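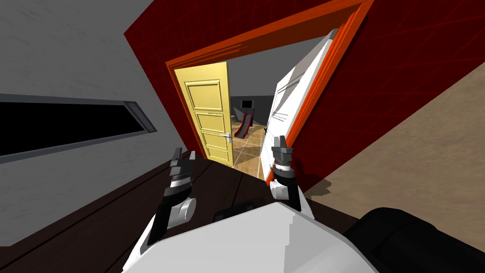
Simulated doorway task, robot's own view: both grippers raised in front of the yellow and white doors.

Open afternoon at Nindotus: doors in simulation

The Nindotus simulation lab held its open afternoon in October. Attendance was 50, the limit set by the room. The main demonstration ran on the large screen from 2 pm and covered one subject, the passage of a two-armed robot through household doorways.

The work is done in Flumia, the lab's in-house simulator. Each trial places the robot model in a generated building with its own room layout, wall colours and floor finishes. Materials are drawn at random, so a planked floor can meet large tiles at the threshold, and a red wall can carry an orange door frame. Furniture and loose objects in the next room are drawn the same way. The control software, Amini, receives the rendered view and the joint positions, and returns arm and base commands.

Double doors took up most of the session. With a single door the software has one moving edge to track. With a pair it has to keep both grippers clear of two edges while the torso lines up with the gap. Lever handles are modelled with a spring return and a friction value that changes from one building to the next.
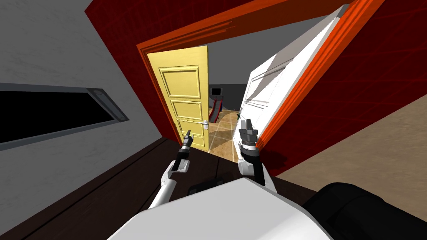
The same doorway in another view, with the right gripper close to the edge of the white door.

Visitors asked about the slant of the view. The lab renders at steep tilts as well as level, and Amini is scored on both. The current building set stands at 194 layouts, and the results shown on the day came from 1,098 trials. Contact between forearm and door edge was the most common fault logged. Second was stopping short of the threshold, mostly in layouts with a strong change in brightness between rooms.

A shorter talk dealt with Zikimness, the scoring tool used to compare runs. It records contact force, time to clear the frame and the smallest gap between arm and door. Runs can be replayed from any stored step, and several were replayed on request.

Slides and the layout list are available from the lab office. Requests for the trial logs should state the file format needed.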